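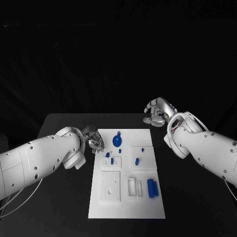

Flat-pack desk has three bolts left over. Do I worry?

Posted by kemetti_fan in Home and DIY, April

I've put together a Basar desk, the wide one with the drawer, and it looks like a desk. It stands up like a desk. There are three bolts in the bag that the instructions say nothing about, and my other half won't put the monitor on it. Took me 21 steps and most of an evening. Do they put spares in, or have I built something that will fold up in the middle of a call?

livport_lurker
Spares, mate. They always do it. Put them in the drawer with the others.

Zieliński
Check before you believe the above. Basar do pack spares, but only of the short bolts. If yours are the long ones, turn back to the page with the crossbar - it's very easy to fit one end, feel pleased with yourself and move on to the drawer. Mine held for 30 days and then leaned towards the window like a plant.
Do the long ones up by hand first, all of them loose, then tighten. The little key in the bag is rubbish, use a proper one.

kemetti_fan
They were the long ones. Crossbar was on by one end. Monitor still on the floor, pending an inspection.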